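Sernum teaches two-armed robots to fold laundry by starting at the waistband

Tuteck, December. We've been itching to share this one, so here goes! 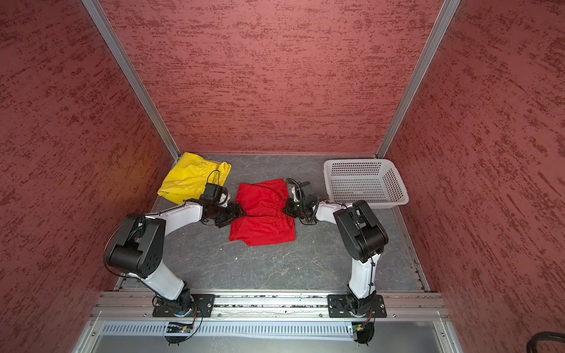 I run the folding project at Sernum, and for most of the past year my team has been arguing about where a robot should grab a pair of shorts. Our new method, Wurenier, settles it for us: both grippers go to the waistband first, pull it gently taut, and only then does the system plan the fold. It sounds almost too simple (my mother has done it that way forever), but our older policy picked its own grasp points and kept ending up with a leg opening in one hand and a pocket in the other.

We ran 169 trials on shorts and pants the system had never handled, and 146 ended in a fold our reviewers accepted. A trial takes around 9 minutes less to set up than it used to, mostly thanks to a calibration routine from our partners at Lau, and I can't thank them enough for that!

It still has trouble with drawstrings, and slippery fabric is a pain. We're working on both, plus shirts, which are a whole different headache.

The paper and the trial logs go up on our project page on Tuesday. If you'd like to try Wurenier on your own 2-arm setup, write to our press desk and we'll send you the setup notes.

Comments (3)

foldedtwice: Does it do fitted sheets? Asking for my sanity.

mk_bench: What happened in the 23 that failed? Mostly slips, or bad planning?

porchlight: Nice numbers. Will the logs include the failed runs too?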